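Week 6 handout: what a success rate tells you
Dean Naylor, revised 11 January 2026

Read this before you touch the Wanow simulator. Bring your October lab sheets.

Last term's group ran 900 simulated trials of the disc task and reported 29 failures. The write-up called the problem solved. I gave it a pass and no more. Every trial used the same table height, the same lighting and the same friction value, and the group had picked that value because the disc stopped slipping.

Roland Goodall will tell you the simulator is good enough for first-year work. It may be. I'd like to see someone show it. The Kershaw team logged 2,274 trials with the friction varied, and their failures climbed to 274. I trust their number more, though it's the uglier one.

For your own report:

Define success before you run anything. "Looked fine" is not a definition.
State which settings you changed and which you left alone.
Keep the failed runs. Don't tidy the log.
If you tuned the grip force after seeing results, say so and start the count again.

Marks are for method. A neat demo with no log behind it gets a zero, and I have given several. 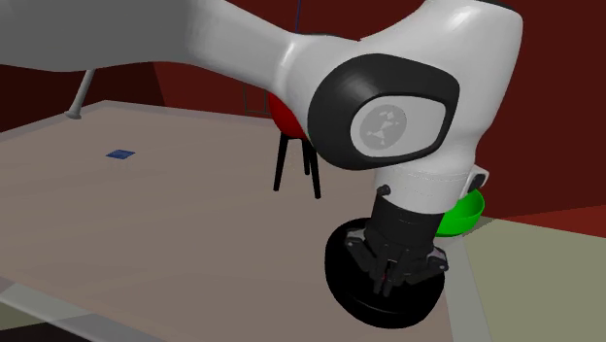 Can we tune on one set of trials and report on another?
You should. Pick the split before the first run, write it at the top of your log, and report only the trials you didn't tune on.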